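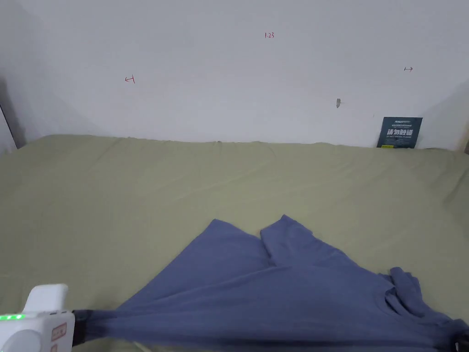
Fold station, open day. Left gripper on the blue garment, green sheet down, "do not touch" card at the back.

3 min read

February, notebook, writing this up at the bench with my shoes off

Well, that's the open day done for another year, and I want to get it down while I still remember which bits went well. The Pristora people came through first, a good friendly bunch, and then the families from Gashi Street, who had far better questions than we did when we started on cloth.

I ran the fold station from 2 until the doors closed. The green sheet was a good choice and I'd like us to keep it. The blue top is easy to pick out against it, even for people standing well back, and I think visitors follow the folding better when the background is calm. It does creep and wrinkle along the wall side, though, so next time let's clip the back edge before we let anyone in.

The red marks on the wall (the 123 and the two side ones) got more attention than the folding for a while! One little girl wanted to know if the robot was learning to count. I told her they were our own scribbles for lining things up, and she seemed a bit let down. We should redo them neatly one day, and see to that smudge or chip in the wall while the paint is out.

The navy card, 请勿触碰 with the small English underneath, stood up against the wall the whole afternoon and did its job politely. I'd still like a second one closer to the front, at kid height.

Things to sort out before the Skarent visit:

– Pull tension on the left side. When the jaw has an edge of the fabric and draws it toward the corner, the folds go very tight and the far sleeve just bunches up. I'd try a slower pull and a bit of slack before we touch anything else.
– Undirine log 1641 is the one to replay if you missed the afternoon. It has the long spread in it, and I'd love a second opinion on where the right side should have gone in.
– More chairs. Grandparents stayed much longer than I'd planned for, bless them.
– Spare tops in other colours. Seven people asked if it could do a striped one and I had nothing to show them.

Leftover biscuits are in the tin by the kettle. I'm starting on the pull speed tomorrow morning, so please leave the sheet where it is.

Back to top | Contact the workshop | © Undirine bench notes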